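My project ended up being about teaching a robot to put lids on things, which wasn't what I signed up for in August. I'd told my supervisor, Khadija Kamel, that I wanted to do something with walking robots. She said the walking robots were all spoken for, and how did I feel about containers? So that's how I met the Corkidden rig and spent most of a year on the same handful of movements.

The idea is pretty simple. You don't write code telling the arms where to go. You do the job yourself, over and over, holding a pair of grippers that match the ones on the robot, and the positions of both get recorded along with the video. Then a model gets trained on all of that and you cross your fingers. The other way is to drive the real arms remotely from a pair of leader arms, and I did a fair bit of that too, because Khadija wanted the two methods compared on the same task.

I was hopeless at the remote driving to begin with! There's a tiny lag, and you can't feel when you've touched something, so I'd either stop well short of the tray or shove it sideways. Gergely Szekeres, who had the bench before me, could do a whole run in one smooth go and make it look like pouring a cuppa. I got there eventually, but it took me a good few weeks and a lot of dented packaging.
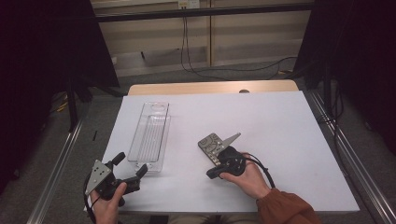

Picking the object turned out to be half the project. I started with cardboard boxes and they were too easy, they just sit there and let you grab them. Ifor Eynon in the lab next door suggested clear packaging, which I thought was a bit mean until I tried it. With a clear tray and a clear lid overlapping on a white board, you get double outlines everywhere, and even I had to lean in to work out which edge belonged to which piece. I kept them anyway - if the model could cope with that, it could cope with most things in a kitchen.

In the end I kept 614 demonstrations, 302 of them by remote control and the rest with the hand-held grippers. I threw out plenty more. My rule was that if I'd hesitated or had a second go at a grab, the run went in the bin, and I'm now not so sure about that. Eluned Price read my draft and pointed out that a robot which has only ever seen perfect grabs has no clue what to do after a bad one. Fair point, and I wish she'd made it earlier.

The hand-held runs were much quicker to collect and my shoulders prefered them too. The catch was that I moved faster than the arms could follow, so I had to slow right down and keep my wrists inside the range the robot could reach. I stuck a note on my monitor that just said SLOWER.

Next I'd like to put the fumbled runs back in and train it again, if Khadija will let me keep the bench for another term. Gergely has already asked for it back.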